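Programs > Household Automation > Plarkex > Progress Reports

Plarkex: Progress Report to Soliman
Submitted by Botberg, Trodomberg site
13 December 2019

Work done since April

The grant asks whether a machine can do small household chores well enough that a person would not have to do them over. At the time of our April report we had a list of chores and very little else. We now have recordings for all 17 chores on the list, a trained controller for eight of them, and a first round of trials on the robot for those eight. The other nine have been recorded but not trained.

The recording set stands at 3,666 demonstrations. All of them were done by people using hand-held grippers, so the fingers that touch the objects are the same type the robot has. We dropped the gloves we used in the spring. People worked faster with the gloves, but they used all their fingers without thinking about it, and very little of what they did could be carried over to a two-finger gripper.

Trials

Each trained chore was run 30 times. A run counts as done only if a person looking at the result afterward would leave it alone. A spoon in the wrong slot of the drawer is a fail. A towel folded with a corner sticking out is a fail if the corner shows from the front of the shelf. We know this is stricter than the scoring in the original proposal. We changed it after the first week because the old scoring passed runs that everyone in the room then went and fixed by hand.

By this standard the short answer is: a few chores, slowly, on a cleared table.

Moving single cups and bowls from one marked spot to another is dependable. Clearing a table into a bin is nearly as good, as long as nothing has liquid in it. The robot was slower than a person at both, by enough that you would notice it from across the room.

Stacking is mixed. Wide plates go well. Small rounded items do not, and the usual failure is at the moment of release. The robot sets the piece down in the right place, opens its fingers, and one finger drags the piece sideways as it leaves. People doing the same job with hand-held grippers back the fingers off a little at a time, and we did not have enough clean recordings of that last motion. We have been adding them.

Thin and flat items are the weakest group. Combs, butter knives, envelopes and the like have to be lifted from a flat surface with very little to get hold of. A person with bare hands slides the item to the table edge or presses one end down. With grippers, people find their own ways of doing it, and they do not agree with each other. That disagreement shows up in the trained controller, which sometimes starts one method and finishes with another.

Cloth has not been trained yet. Towels, pillowcases and socks are all in the nine that remain. We recorded them last because they take the longest per demonstration.

Changes to the setup

The recording tables at Trodomberg now use a plain white work surface. Under the old patterned one, the tracking lost small items too often.

We marked table positions on the floor. Before that, the table moved a little whenever someone leaned on it, and two days of drawer recordings had to be thrown out.

Gripper cables are still a nuisance. They pull at the wrist when the person reaches across the body, and people start avoiding that reach, so it is underrepresented in the recordings. A battery version was looked at and put aside for weight. We may hang the cables from overhead instead – this would cost little and could be done between sessions.

We also stopped asking people to work as fast as they could. The fast recordings looked fine on playback but gave worse results on the robot, mostly from fingers closing before they were all the way around the object.

What the results mean for the larger question

Soliman asked us to say in plain terms whether any of this could be placed in a home or a shop during the grant period. In a home, no. The trials were run on a clear table with known objects and a person standing at the stop button. Any of the eight chores becomes much harder on a counter with mail and a toaster on it, and we have only tried that informally.

A shop is closer. Restocking a small tray with one kind of item is much like our cup-moving chore, and a stockroom can be kept tidy in a way that a kitchen cannot. We would want to try it in our own storeroom first. If that goes acceptably we will come back with a short proposal for a site visit. There is no cost for it in the present budget.

One thing we did not expect is how much of a chore is done before and after the part we recorded. Clearing a table includes deciding that a half-full cup is not finished with. Our list skips over decisions like that, and the robot has no way of making them.

Problems and spending

The second robot arm was out for repair for part of the fall. Trials ran on one arm during that time, and two-handed chores were moved to the end of the schedule. Spending is under plan on equipment and over on operator hours. We would like to move the difference across and have sent the form separately.

Next period

Finish training the remaining nine chores. Repeat the stacking trials with the new release recordings. Pick one method for lifting flat items and re-record that group with everyone using it – the older recordings would be kept but left out of training. Start the storeroom test if the second arm is back to full use.

Table work with the hand-held grippers 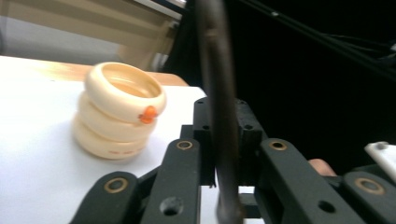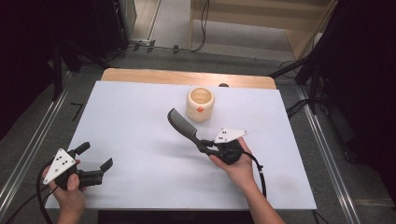 Comments received on the draft

Soliman replied that the stricter scoring should stay, even though it makes the numbers harder to set beside the proposal, and asked that the old scores be given next to the new ones in an appendix. The reply also questioned picking a single method for flat items. If people do not agree on how to pick up a comb, it said, a robot trained on one way may be stuck the first time that way does not work, and it would be worth keeping at least two methods as long as each recording is labeled. We have agreed to label the recordings by method and will train both versions before choosing. The appendix with the old scores will follow with the budget form.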